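Pick-to-bin demos: keep episodes where the package slips?

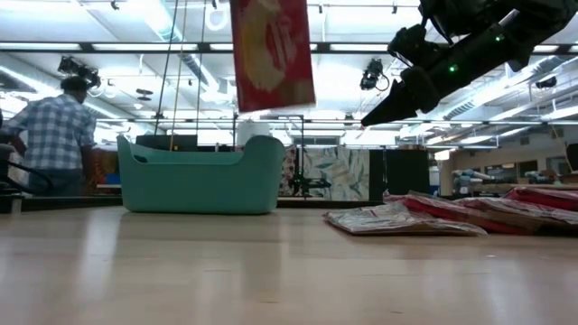

Side camera: red package over the teal bin, four wrapped packages still on the table.

Mared Probert
We're collecting teleoperated episodes for a bin-packing policy. Target is 1000, and we have 800 recorded in Gosus format. The wrap is shiny and creased, and the packages overlap, so the operator sometimes loses one and has to grasp again. I've been deleting those episodes. Validation loss looks fine, but on the arm the policy freezes after a missed grasp. Should I have kept them? Also, is one fixed camera enough?

Skurura
Keep the ones that end in a recovery. If every demo is clean, the policy has no data for the state after a miss. Label the regrasp as its own segment and trim idle time at the start, or it will learn to wait. Drop an episode only if the operator gave up or the logs are out of sync. Check the offset between joint states and video. Ours was 2 frames and it cost us 17 days.

Mokudel
more data. we had the same freeze, went away after we collected more

Gittins
On the camera: a side view gives you height over the rim but hides the bin floor. Add a wrist view if you can. Vary the bin position between episodes too, and write the start layout into the metadata. You can't reconstruct it reliably later.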